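Nandura Project - Data Collection Working Group
Minutes of the meeting held September 1, 2019

Present: Hipólito Henríquez (chair), Santino Daza, Anum Niazi, Amerley Sowah (minutes)
Apologies: Bautista Benítez

1. Minutes of the last meeting

The July minutes were accepted with one correction. Under item 4, "rejected" should read "held for review." Amerley will change the copy on the shared drive.

Matters arising: the new labeling sheet went out and everyone is using it. The old sheet should be deleted from the bench computer. Santino still has entries in the old one and will move them over first.

2. Cup task - state of the collection

Anum reported. The set now holds 373 accepted episodes of the cup task. A further 17 are held for review, most of them for a late start on the recording, where the arm is already moving when the first images are saved. Hipólito asked if these could be trimmed and kept. Anum said no, the opening of the motion is the part the model has the most trouble with, and an episode without it does more harm than good. Agreed to leave them out of training and keep the files.

The three colors stay as they are: pink, light blue and lime green. Santino had suggested adding a fourth cup. The group preferred to finish the present set first and come back to it.

Starting layouts were discussed at some length. Anum is worried that the row at the back of the table has become a habit with the operators. From the wrist view the cups overlap when the row runs away from the gripper, and the model has to learn to tell one from the next when part of a cup is hidden.

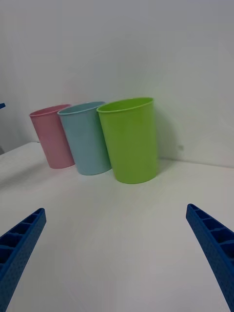

Page 2

Santino said the overlap is useful and should not be designed out. Anum agreed, but wants it in a known share of the episodes, with the layout noted on the sheet. At present the layout column is often left blank. It was agreed that an episode with no layout entered will not be accepted, starting with the next session.

Layout names to be used on the sheet: ROW BACK, ROW FRONT, DIAGONAL, SPREAD. Anything else goes down as OTHER with a few words in the notes column.

3. Operator instructions

Amerley went through the comments from the operators. The main one is that the written instructions say "pick up the cup" without saying where the fingers should go. Some operators grip near the rim and some lower on the body. Hipólito asked if this matters for learning. Anum's view is that both are fine as long as the same operator does not change method halfway through a session - she would like variety between people and steadiness within a session. The instructions will be changed to say so.

Also raised:

Pauses. Operators sometimes stop to think with the arm in mid-air. Short pauses can stay. If the operator has lost track of the task, the episode should be ended and marked FAIL.

Failed attempts. These are to be kept and marked. Two operators had been deleting them. Amerley has spoken to both.

Camera check. The wrist view and the fixed view both have to be open on the screen before recording begins. Santino asked for this to be the first line of the instructions.

4. Use of both arms

The fixed view was used to talk through which arm should take which cup. With the row set toward the left half of the table, the pink cup is the nearest to the left arm, and the right gripper has a wide stretch of tabletop to cross before it gets to the green one.
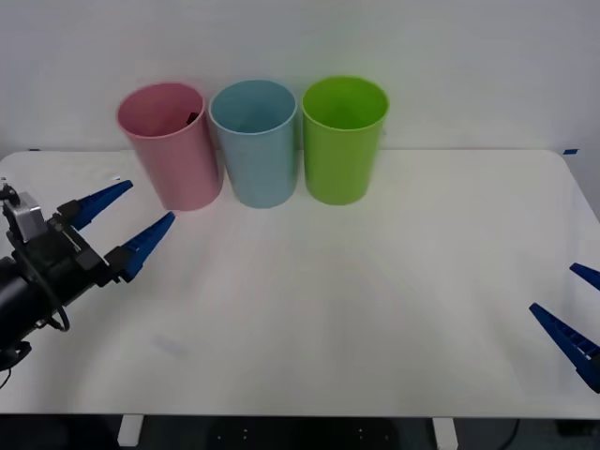 Can the left arm do all the reaching when the row is set on its side?
It can, but then the model would see very few examples of the right arm at work, so the sheet will name the arm for each episode.

Hipólito asked that the split between arms be even over a session, not over each layout, so that operators are not resetting the table more than they need to. Agreed. Anum will draw up the order of episodes in advance and put it on the bench computer.

Santino asked about tasks that need both arms at once, such as passing a cup from one gripper to the other. Anum would like these but not yet. Handing over calls for a different set of instructions and more practice by the operators. To be put on the agenda again when the single-arm set is closed.

5. Storage and transfer

The transfer to Troncoso has been slow. Santino has been sending whole sessions in one go and the connection drops. He will send them by layout instead and compare file sizes on arrival. No files have been lost so far.

The Dristulden drive is nearly full. Hipólito will ask for more space. Until then, held episodes are to be moved to the spare drive at the end of each session and the move written in the log.

6. Request from Pillard

Pillard has asked for a small sample of the cup episodes to try with their own training code. The group had no objection. Bautista sent a note in advance asking that the sample include failed attempts as well as good ones, and that it go out with the labeling sheet. Agreed.

7. Other business

Santino reported that the log has two different spellings for the same layout in older entries. Amerley will clean these up.

Actions

Amerley - correct July minutes; revise operator instructions; fix layout spellings in log
Anum - prepare episode order with arm and layout; choose sample for Pillard
Santino - move old sheet entries; resend sessions to Troncoso by layout
Hipólito - request drive space from Dristulden

Next meeting: date to be sent by email once Bautista has confirmed.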